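Josura Ball-and-Cup Set

README for the recordings made by the Jorkandale College robotics club, autumn term

Version: 2
Date of this file: Wednesday, December 3, 2025
Maintainer: Vlasta Gashi
Contact: through the club page, section "Recordings"

Summary

Josura is a set of short teleoperated recordings of one task: pick up a toy basketball and put it in a paper cup. It was recorded by club members as a term project. The set has 2,365 episodes. Each episode holds one video from the wrist camera, the joint positions of the arm, the gripper opening, and a line of metadata. There is no sound and no depth data.

The set is meant for people who want to train or test small imitation learning policies on a single task, and for next year's members, who will use it as the starting point for their own work. Version 1 was shared inside the club only and should not be used. Its gripper values were stored with the sign reversed.

Contents

episodes/ one folder per episode, numbered from 000000
meta/episodes.csv one row per episode
meta/operators.csv operator codes and hours of practice
calib/ camera intrinsics and the wrist-to-camera transform
tools/ check script, player, conversion script
CHANGES list of changes between versions
LICENCE terms of use

Task

The operator starts with the gripper open and the arm in the home pose. The ball and the cup are both on the mat. The operator closes the fingers on the ball, lifts it, carries it to the cup and lets go. The episode ends when the arm is back in the home pose or when the time limit is reached.

Start positions come from a printed list. The list gives a panel for the ball and a panel for the cup, and leaves the exact spot within the panel to whoever sets up. Pairs where both objects share a panel are included but are less common. In a small part of the set the cup lies on its side at the start. These rows have cup_pose = side and were kept apart from the main splits.

Set-up

The arm is the club's own build, called Roy. It has five joints plus the gripper and is driven from a leader arm of the same shape. The gripper is printed in orange and has two tapered fingers. The finger design was changed in September, before recording began, so all episodes use the same pair.

The work surface is made of four checkerboard panels laid in a two-by-two block, with narrow gaps between them that show as a white cross. Panels are named by their place in the image at the home pose: UL, UR, LL, LR. In the layout below, the ball is in UL and the cup in LR, written as UL-LR in the start_pair column.

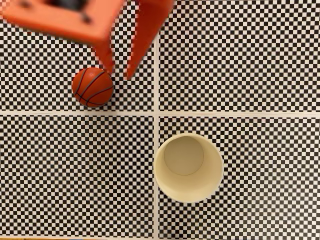 Recording

Control and logging run on the same computer. Joint positions are read from the follower, and the leader values are stored as actions. Video frames are stamped on arrival and matched to the nearest joint reading when the episode is saved. No interpolation is done. If a frame has no reading close enough to it, the row is kept and the field sync_ok is set to 0.

Exposure was left on automatic for the first recording sessions and fixed after that. The column exposure says which applies. With either setting, expect motion blur on the gripper during fast moves. We have not removed blurred frames or tried to sharpen them.

Operators practised before their episodes were counted. Practice runs are not in the set. Lumturie Papadopoulos and Ratree Suwannarat recorded most of the episodes, and the remainder are split between other members. Operators appear in the data only as codes.

Fields in meta/episodes.csv

episode_id: six digits, matches the folder name
operator: code, see operators.csv
start_pair: ball panel, hyphen, cup panel
cup_pose: upright or side
exposure: auto or fixed
outcome: success, drop, miss, knock or timeout
regrasp: 1 if the operator closed the fingers on the ball more than once
sync_ok: 1 or 0
split: train, val, test or extra

Outcome labels

success: the ball is in the cup at the end and the cup has not fallen over.
drop: the ball was lifted and then lost away from the cup.
miss: the ball was released at the cup but did not stay in it.
knock: the cup was tipped or pushed off its panel by the arm or the ball.
timeout: the limit was reached before any of the above.

Labels were set by the operator at the end of each episode and checked later from the video by Biljana Hoxha. Where the two did not agree, Eleni Karagiannis made the final choice. If more than one label fits, the first event in time is used. A knock followed by a good drop into the cup is still a knock.

Splits

The splits are made by recording session, so that no session appears in more than one of train, val and test. There are 17 sessions. The file tools/make_splits.py gives the same result each time it is run on the same table. Episodes with cup_pose = side are all in extra, whatever session they came from.

Failed episodes are included in every split. Filter on outcome if you want only successful ones.

Known problems

The ball and the gripper are close in colour. Simple colour masks will join them when the fingers are near the ball. We tried a hue threshold for automatic grasp detection and dropped it.

The fine checkerboard pattern gives moiré towards the edges of the image. Resizing without a smoothing filter makes it worse. The conversion script smooths first by default.

The cup is light in weight and can shift when the ball lands. The start_pair column gives the panel at the start only.

Joint 2 has some backlash. The reading can lag the true position when the arm changes direction under load. No correction has been applied.

The gripper value is a motor position and should not be read as a distance between the fingertips. A rough conversion table is in calib/, measured by hand with a ruler.

All recordings were made in one room with one arm. A policy trained on this set alone should not be expected to work on another surface.

Checking a download

Run tools/check.py from the top folder. It compares file sizes and hashes with the list in meta/ and prints any episode that does not match. A full check takes around 5 minutes on the club computer. To look at a single episode, run tools/play.py followed by the episode number. The player shows the video with the joint values plotted underneath.

Terms of use

The recordings may be used for teaching and research. Please name the set and its version in any report. The scripts in tools/ are under the licence given at the top of each file. The drawings for Roy are not part of this set and are kept in a separate folder called Orkosura, which members can ask for through the club page.

Changes since version 1

Gripper sign corrected.
Column regrasp added.
Side-cup episodes moved to extra.
Two sessions with a loose camera mount removed.
Player no longer stops when sync_ok is 0.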